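Home | Food | Features | Growing | Letters

The long wait for a proper jacket

Print this page | E-mail to a friend

Half past five, Sidstead, and the queue is already past the chemist's. Not for chips. For baked potatoes, out of a hatch in a wall, with butter and not much else.

Amr Sqalli has had the hatch for 11 years. Before that, a trailer at the cattle market. Before that, insurance, which he doesn't talk about. He bakes long and he bakes plain, and he will not be hurried by anybody, including me.

"Two hours. More if they're big. People think I'm being awkward."

He is being awkward, a bit. But the skins crackle when you press them, and inside it's all fluff and steam, and I have thought about it every evening since.

So what happened to the rest of us? Somewhere along the way the baked potato turned into a seven-minute job. Prick it, ping it, grate some cheese over the damage. My mother did hers alongside the Sunday joint and they came out with skins like saddle leather. I left home, got a microwave, and forgot.

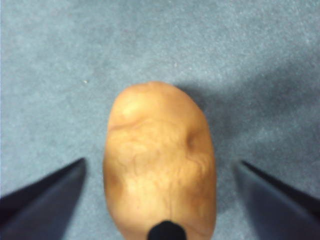
The variety matters more than the shops let on. Floury, always. Sqalli swears by Korico, an old maincrop that two growers out past Dultus still lift by hand, and when it runs out in May he switches to Saber and grumbles till the autumn. Saber is fine. Bit waxy. Holds together where you want it to fall apart.

Korico nearly went altogether. Low yields, odd shapes, and the packers wanted everything to match. One of the Dultus farms was down to a single row, kept going for the family's own dinners. Now they send him sacks of the stuff and there's a waiting list for seed. Last season he got through 732 sacks, against 537 the year before, and the growers have told him flat that they can't do more.

The method, as given to me over the counter, between customers. Wash, dry, really dry. No foil, ever. No oil till the last quarter of an hour, then salt. Hot oven, straight on the bars. When you think its done, it isn't. Then cut a cross and squeeze from underneath — fingers wrapped in a tea towel — so it bursts.

Cost comes up, of course. Two hours of oven for one person's tea is hard to defend with the bills as they are. Sqalli's answer is to bake six and eat them all week, cold ones sliced and fried for breakfast. Mine has been to get a smaller oven out.
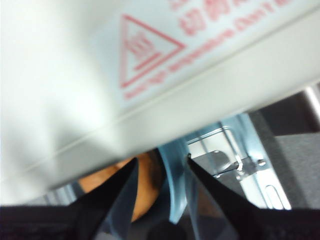
Margaret, fourth in the queue, reckoned the small ovens were no good for it and that I'd only get a tough skin and a raw middle. Her sister had tried it all winter and gone back to mash.

I went home and did it anyway. First go, she was right. Second go, lower shelf, smaller potatos, turned halfway, and it was close. Not Sidstead close. But the skin had some fight in it and I ate it standing up.

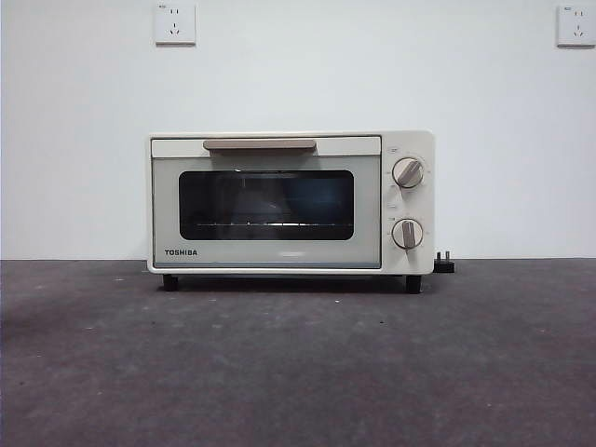 Small oven, long wait: allow the full two hours.

The hatch opens at five and shuts when the last one's gone, usually before eight. Bring cash. Don't ask for tuna.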